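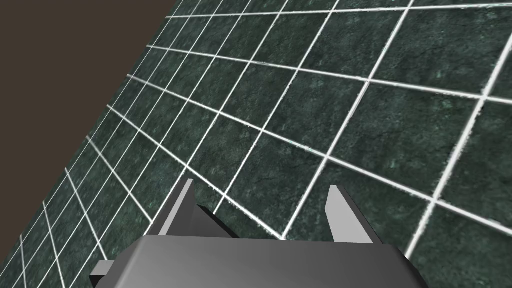

Progress report, Dritlow Community Kitchen
Grant period: January to March
Submitted 3/28/25

Dear Tuhumury Fund,

What a start to the year! When we wrote our application we hoped to have the kitchen open for evening classes by spring, and we got there with a little time to spare. The first cooking class went ahead in January (bread, of course) and we've run 21 sessions so far, most of them full.

Classes

The beginner series is the one people keep asking for. It covers knife skills, stocks and soups, beans, eggs, and two weeks on bread. We planned for groups of 12 but dropped to 7 after the second week so that everyone gets a burner and nobody spends the evening watching. That means a waiting list, and we now have 30 names on it. We'd love to add a second evening in the next period and have already asked the building for the hours.

The preserving class was a late addition and a real treat. Citrus was cheap, so we made marmalade, and the group came back the following week on their own time to finish labeling the jars. We put up 200 in all and gave most of them to the Skavum food pantry.

Equipment

Your grant paid for the second range, the pans and the big mixer. The range arrived from Furnex with the wrong gas fitting and sat in the hallway for nine days while we waited for the part. It has worked beautifully since. The mixer is louder than we expected, so we start the dough before the talking part of the class. We still need a proper drying rack, and the walk-in cooler door doesn't seal well in the lower corner. A repair quote is on its way.

Money

Spending is on plan except for ingredients, where eggs cost us a good deal more than we had budgeted. We covered the gap from the line for printed recipe cards and are handing out plain copies for now. Please let us know if you'd like us to file a formal change for that.

Next period

Second evening class, cooler repair, and a Saturday-style family session once school is out. Several parents from Skavum have already offered recipes, and we can't wait to try the dumplings!

With many thanks,
The Dritlow kitchen team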